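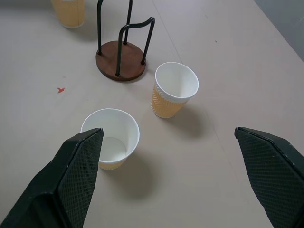
Prarley Cafe Services, Grundby site
Cup station walk-through, weekly
Date: 19/04/2025
Checked by: Jalen Ruiz-Ortega
Copy to: Reginald Schumacher

1. E-stop reachable from both sides: OK. Somebody keeps parking the mop bucket by the left one. Moved it.

2. Grip pads clean, no tears: OK. Wiped down before shift.

3. Grip force on paper cups: PASS w/ comment. Ran 200 cups, 7 crushed at the rim. February was worse. Still too many for a Saturday.

4. Table surface clear and wiped: redo at changeover. Night crew thinks the arm crew does it, arm crew thinks nights do. Needs a name on the rota.

5. Cup stand stable, rods tight in base: OK.

6. Floor tape: FAIL. Peeling at the walkway, trip hazard. Tape ordered from Puvov, not here yet.

7. Staff signed off on jam clearing: PARTIAL. Day shift done. Two on nights still reach in without hitting pause. Talked to both, retraining Monday.

8. Workload: not on the old form, adding it. Less wrist pain since stacking went to the arm, people do say that. But whoever minds it is stuck standing in one spot the whole shift. Want a stool and a swap every hour. Reginald pls approve.

9. Nomura service log up to date: OK, page 99 missing tho, will chase teh office.

Re-check items 6 and 7 before next run.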